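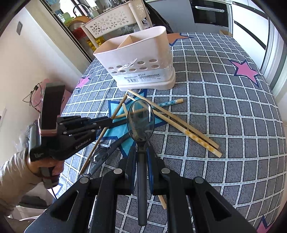 People who build robots at home spend too much on the arm and too little time on the fingers. I have done it myself. My first gripper cost me most of a winter and could hold a foam block, which was the thing I had designed it around. It could not hold a pencil.

I now think a hand-held gripper should come first, before any motors are ordered. You close the fingers yourself and try to do a chore with them. If you can't do it with a human shoulder, elbow and wrist behind the tool, an arm with cheap servos won't do it either.

The chore I recommend is putting away chopsticks and spoons. It costs nothing and it is harder than the stacking blocks everyone uses. A chopstick lying on a tablecloth is thin and it rolls. When two of them cross, you have to decide which one to take first, and picking up the wrong one moves the other. A spoon has a narrow handle at one end and a wide bowl at the other, and it wants to swing around as soon as you lift it away from its balance point. Then you have to turn the thing upright and get it into a compartment that already has other things in it.

I kept a log of this through June. It runs to 3,078 tries, and 791 of them were drops. I used to write "bad grip" next to every drop and leave it there. When I started noting where the piece was when it fell, the pattern was plain enough. Most drops came during the turn to upright, with the pads holding one end and all the weight at the other. I changed the pads and left everything else alone. A softer pad helped more than a stronger squeeze. I would not have learned that from a drawing, and I would have learned it slowly and at some cost from a finished arm.

There is a second reason to work this way, and it has to do with kitchens. A workshop bench is flat, bare and well lit. A kitchen table has a cloth on it, with a pattern, and the cloth slides. Window light comes in from one side. If the robot is meant to be useful in a house, the house is where the fingers should be tested.
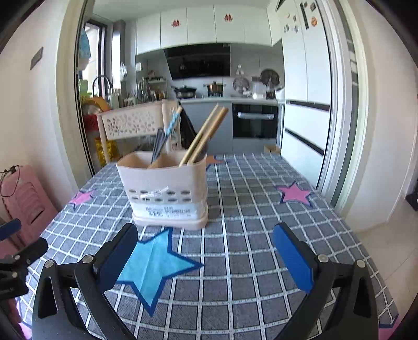 Évan Sabatier disagrees, and he wrote to tell me that I am measuring my own skill. A person makes small corrections all the time without noticing, he says, and a motor makes none unless somebody writes the code for it. He would sooner have 14 honest failures from a motorized gripper than any number of tries by hand.

He has a point about the corrections. My drop count says very little about what a motor would do. What it does show is which part of the motion is hard, and that part stays hard whoever is doing the holding. I would still rather find it with a tool I can take apart on the table with one hex key.

The arm is next. I have the base printed and the wiring half done, and the shoulder bracket needs to be made again in something thicker.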